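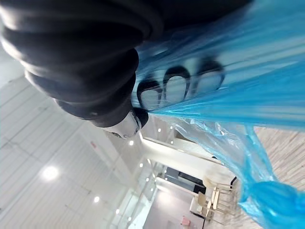

Thin plastic bags: wrist camera policy scores worse than the paper

Wandine
Posted Wednesday, October 30, 2019

I am trying to reproduce the bag-handling result from the Flaststead report. Same gripper, wrist camera only, 1000 demonstrations. The report gives 7 failures in 56 trials. My failures are far more frequent with translucent blue bags, where the plastic covers much of the view and the room shows through it. Opaque bags are fine. Is this a data problem or a camera problem?

Jedinow
Data, most likely. Check how your demonstrations are split by bag type. Ours were nearly all opaque until March and we had the same gap. A translucent bag gives the encoder two layers at once — film creases and highlights in front, ceiling lights and furniture behind — and it will latch on to the background if every demonstration was recorded in one room. Record in at least 2 rooms and vary the wrist tilt at the start. Also report taut and slack film separately. The pooled figure hides the slack cases, which were our worst.

Wallin
try a second camera

Jedinow
A fixed second camera does help, but then it is no longer the wrist-only condition and you cannot compare with the report.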